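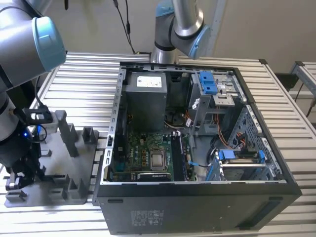 Small claims FAQ - Killden County self-help desk

Put together by Imani Kioko and Slamet Lubis. General info only. We can't tell you whether to sue or what to say, and we can't guess how a judge will rule. For that see a lawyer, or come to the free clinic (bottom of page).

Getting started

What can I bring to small claims?

Money disputes mostly. Unpaid loans between friends, security deposits, a contractor who took a deposit and never showed, fender benders, bad repairs. Not divorce, not custody, not evictions, not name changes. Those go upstairs to the main clerk.

Do I need a lawyer?

No. Most people come without one. You may bring one if you want, but you pay for it yourself even if you win, unless your contract says different.

Do I have to ask for the money first?

Yes. Send a demand letter before you file. Short is fine: what happened, how much, how you got to that amount, a deadline. Keep a copy. Text messages count as a demand in some courtrooms and not in others, so do the letter.

Can I file against a business?

Yes, but get the legal name right. The name on the sign is often not the name on the registration. Last spring we had someone sue "Forneck Flooring" when the company was registered under the owner's name, and the papers had to be redone from scratch. Look it up in the state business search before you fill in anything.

Filing

Which form?

Form 404, Plaintiff's Claim. Two pages. Black ink or typed. Get it at window 2 or print it at home.

What does it cost?

Filing fee is $80. Cash, card or money order, no personal checks. If you win you can ask for it back from the other side, so write it on the form.

I can't afford the fee.

Ask for a fee waiver, Form 581. Hand it in together with your claim, not after. If you get food assistance or SSI bring the letter. The clerk can't refund a fee you already paid while the waiver was pending, we get asked this a lot.

Can I file by email?

No. In person, by mail, or through the drop box by the Barasa Street entrance. Drop box is emptied at closing, anything after that is stamped the next court day. If you are up against a deadline don't use the mail.

How long do I have to file?

Depends on the type of claim. Written contract, spoken agreement, injury, property damage all have different limits. If it's been more than a year, ask at the desk before you do anything else.

Serving the papers

What is service?

Getting a copy of the claim to the person you're suing, in a way the court accepts. You can't do it yourself. Any adult who isn't part of the case can, or you can pay the sheriff or a process server.

Can my sister do it?

If she's 18 or over and isn't named in the case, yes. She has to fill in the proof of service and sign it. Not you. Her.

The other person won't open the door.

They don't have to take the papers in their hand. Ask us about substituted service - there are extra steps, and you have to mail a second copy.

Nobody got served and my hearing is next week. Now what?

Ask for a new date. Do it in writing before the hearing. Don't just not come, the case can be dismissed.

The hearing

What do I bring?

Three sets of everything. One for you, one for the judge, one for the other side. Contracts, receipts, estimates, photos, messages. Print the messages, with dates and phone numbers showing. Judges here don't want to scroll thru your phone.

Can I bring a witness?

Yes, and it's much better than a letter from them. If somebody won't come voluntarily you can ask for a subpoena.

How long does it take?

Plan for the whole morning. Your own turn may be fifteen minutes. Cases are called in the order on the list by the door, unless a case needs an interpreter, those often go first.

Interpreter?

Free. Ask when you file, or call as soon as you get your date. Don't rely on a relative.

Will there be mediation?

You'll be offered it, same day, in the hallway rooms. It's optional. Rehema Makori runs the mediator list. If you settle, get it in writing and signed before anybody leaves the building.

After the decision

I won. When do I get paid?

The court does not collect for you. Sorry, we know. Start by asking for payment in writing. If that doesn't work there's wage garnishment, bank levy, or a lien on property, each with its own form and fee.

I lost. Can I appeal?

If you were the one being sued, yes, but the time is short and it starts from the date on the notice. If you filed the claim, normally no. Check the back of your notice.

I was sued and missed the hearing.

You can ask to cancel the judgment. You need a good reason and you need to move quickly. Come see us with the notice in hand.

Free clinic

Vasanthi Liyanage and the Clenance Legal Aid team do walk-ins in room 2, second floor, mornings only. Bring all your papers, even the ones you think don't matter. No clinic the last week of April.

Page last checked 17 October 2026. If a form number here doesnt match the one at the window, go with the window.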